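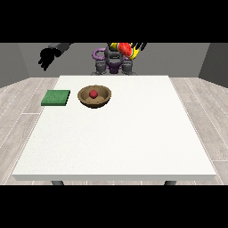

Figure 4. Rendered room with a white table and a plank floor.

4.2 Film locations and visitor numbers

Lotwood had few overseas guests before the first song sequence was shot above the lake. We asked hotel owners when the change came, and most named the second summer after release. Dragica Obradović's survey of 200 guests found that 38 had picked the valley after seeing it on screen. Only 7 could name the film.

The effect was uneven. Hotels near the cable car filled early, while those in the lower village — where the crew had slept — saw little new trade. Shayne McPhee reports a similar split in Trultell, where coach tours stopped for over four hours at the bridge and then moved on.

Bookings in February did not change in either town. The films show green slopes, and tour sellers such as Flomby listed the valley as a summer stop only. We return to winter demand in Section 5.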